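Keep the Old Table

The town library in Hasness wants to replace its reading tables. The plan is to buy 20 new ones with white tops and built-in outlets, and to send the old wooden ones to auction. I think this is a mistake, and I said so at the public meeting in March, where I was given two minutes.

The case for the new tables is easy to state. They are lighter, they fold, and people need to charge their phones. I accept all of that. My objection is to the idea that a table is finished when its top looks tired.

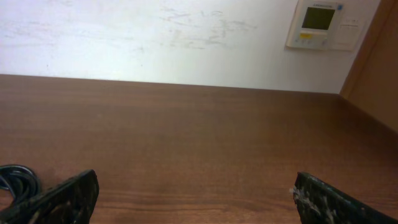

Wood can be sanded and oiled. A cabinet shop in Flevby quoted the library $206 a table for that work, with delivery both ways. The new tables cost $1,156 each. When the coating on one of those chips or lifts at the corner, the usual answer is to throw it out, and the town will be shopping again.

I have some experience here. My kitchen table came from the Sulari hotel when it closed in 2000. It has a burn from a pan and a dent I put there myself with a hammer. I have refinished it twice, on the porch, over a long weekend each time. The burn is fainter now — still there if you look — and the legs are as tight as they were.
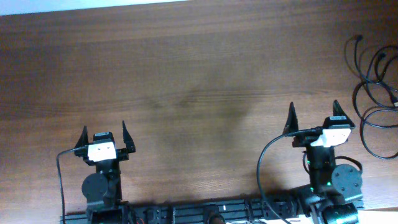

People at the meeting complained about stains and dark spots. Some of those will come out and some won't. A reader with a newspaper spread open will not care much either way. As for outlets, a power strip can be screwed to the underside of almost anything.

The library board votes again before summer. I would like them to send two tables to Flevby first and see how they come back. If the work is poor, they can order the new ones and I will stop writing about it.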